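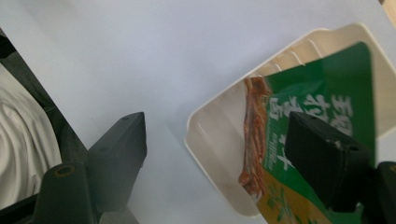 July, bench diary
Gayan Karunaratne

Up early and in by half seven, mostly so I could have the hand-held tools to myself before anyone wanted the big table. I had both sets of finger pads laid out last night like school clothes. The old rounded ones that came from Siteck, and the blocky black ones from Mivska that Vigfúsdóttir has been going on about for weeks. She was right to go on about them!

I started with the food packets, which I'd been dreading. A glossy packet in a shallow tray is a horrible thing to pick up. There's the rim to get over, the packet slides away from whichever finger touches it first, and if you squeeze from above you just end up pushing the whole tray along the table. With the rounded pads I was chasing them into the corner every time. I've got quite good at chasing them into the corner, but that's me learning a trick and I don't want the arm to have to learn it too.

The blocky pad goes down over the packet and stays there. One finger inside the tray, the other well out over the table on the far side, then bring them together until the tray wall is between them and you can lift the lot, packet and all. Or you come in with both fingers over the rim and take the packet by itself. I did plenty of both. The green packets, the ones with the big white Chinese characters and the photo of something reddish and stringy down the side, were the best behaved. I have looked at that photo so much today that I had noodles for lunch.

Score for the morning, because I promised I'd keep one: 20 tries with the rounded pads, 11 clean lifts. Same again with the blocky ones and I only lost two, both in the first handful when I was still coming in too high. I know it's a tiny test. I know my hand gets better as the morning goes on, so tomorrow I'm doing it in the other order, blocky first. But the feel is so different that I don't think it's all me. You can feel the packet stop moving through the handle. There's a sort of dull stop, and then you just close.

Things I don't love. The pads are wide, so they hide a lot of what you're picking up. On a long packet the finger covers most of the middle and you lose the printing just when the software would like to have it. Clellard thinks it doesn't matter as long as the edges show, and he may be right, he usually is about cameras, but I'd like to see it fail before I believe him. Also the screws. Two little ones on the top face and they both need to be snug or the pad rocks. I found one of them a half turn loose after the morning run and now I'm wondering about those two misses.

Talked to Clellard over tea about the camera settings. At the moment we shrink everything to 256 a side before it goes anywhere, and he wants to try it bigger for the packets only. Cream tray, white table, and that soft grey light we get before ten, so the rim practically melts into the background. I said put a dark mat down. He said the kitchens won't have a dark mat. Fair enough. We left the table as it was.

Afternoon was slower. Moved on to the empty trays, which are nice and easy with anything, and then to turning a tray on the spot without lifting it. I'd never really tried that with the rounded ones because they slip round the lip. With the flat face you can lean on the outside of the wall and walk it round in little pushes. It looks silly but it works, and I did it over and over for the pleasure of it until my wrist complained. Must raise the stool, or lower the table. The tool isn't heavy but by four o'clock it is.

Vigfúsdóttir came by at the end and had a go. She holds it completely differently from me, elbow right out, and comes in much flatter. Got her first five without a miss and was unbearable about it. I've asked her to do a proper set on her own so we aren't just measuring my wrist. She wants 200 from each of us before we say a word to the Siteck people, and I think that's right, though it's a lot of packets.

For tomorrow:
- blocky pads first, then rounded
- thread lock on the pad screws, check the left finger as well
- ask Clellard for one run at the bigger size
- fresh packets, the corners are going soft on these
- stool!

Home by six, sore thumb, very happy. I keep opening and closing my hand on the sofa cushion.

Back to top
© Gayan Karunaratne. Get in touch through the contact page.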